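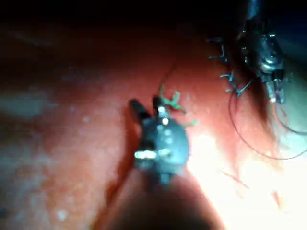 Gillent had their October open day, the one I've been threatening to attend for years, and I finally went, so you all have to hear about it. The building is behind the tire place on the Sketness road and has one sign, which faces the tire place. Inside they had cookies, a badge printer that renamed me "Ramior," and two robot arms doing needlework. I'd pictured the neat black thread you see on TV. At one point the gripper had a bit of green suture with little barbs all down it, like something you'd pull off your socks after a hike. The barbs let it hold without a knot, according to the guy running the demo. I spent most of my 15 minutes watching that and missed the welding cell completely. Did anyone else from here go?
Posted by ramior_m

satish_g wrote:
Went in the morning. I'm going to be the grump again. It's a very expensive way to sew on a button. The arms were driven by a person at a console on the other side of the room for all of my slot, and the poster by the door said "autonomous" in letters you could read from the parking lot.

ramior_m wrote:
The poster said "toward autonomous." The "toward" was smaller, I'll give you that.

satish_g wrote:
It was behind the ficus.

mfilip wrote:
I went at 2 and stayed until they started stacking chairs. Satish, they did explain it if you hung around for the talk. A person does the stitching and the motions get recorded along with the video, and then they try to get software to do the same thing. Sombat Saengthong gave the talk and he was pretty plain about which part works and which part is a grant application. Handling the thread is the hard bit, he said. A needle is stiff and stays the shape it is. Thread goes wherever it likes. 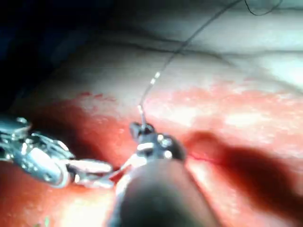 He also told us that a good run and a bad run can look the same right up to the last pull, and that they keep the bad ones too. Somebody in the back asked how many runs they needed and he said 1,000 would be nice and 100 would be a start, and then he changed the subject to cookies.

satish_g wrote:
See, that I'd have enjoyed. My slot got the guy who said "paradigm."

hulya_aksoy wrote:
Sorry for the long post, I have opinions! I was an OR nurse before my knees filed a complaint, so I've watched a lot of people sew. Satish is wrong about the button. A button sits still. What I kept looking at was how they got the needle into tight spots, because that's where students always go wrong — they grab it too close to the tip, or they twist the wrist halfway and drag it instead of following the curve.

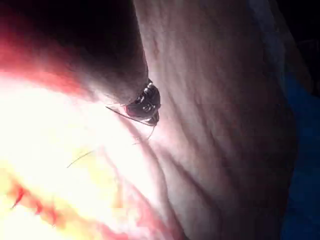
You want to let the curve of the needle do the traveling. I spent years saying that to residents. Whoever was on the console in the afternoon had clearly been told the same thing by somebody like me. I did think they were slow, slower than a decent second-year with two hands and a coffee waiting. I don't hold that against them, but Ramiro, please don't come back here saying it's taking over next week.

ramior_m wrote:
I never said next week. I said "eventually" and I said it to my brother-in-law, so I don't know how it got to you.

satish_g wrote:
Fine, I withdraw the button. I still say if a person is driving, call it remote control and let me have my Saturday-morning-cartoon word back for the real ones. The Peng arm they had in the lobby moving crates was doing it all by itself, and it had no poster at all.

mfilip wrote:
The Peng arm dropped a crate on its own and everybody clapped.

Adding one from my end of the afternoon, for hulya:
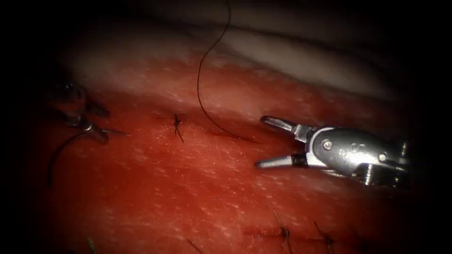

Knots on the training pad, with the silver gripper open at right.

hulya_aksoy wrote:
Thank you! Tails are a bit long for my taste. I'd have said something.

satish_g wrote:
We know.

ramior_m wrote:
Trollar has an open house coming up too, mostly conveyor stuff. I can fit three in the car if Satish promises to sit in the back. Leaving from the diner at 9.

satish_g wrote:
Front seat or I'm driving myself.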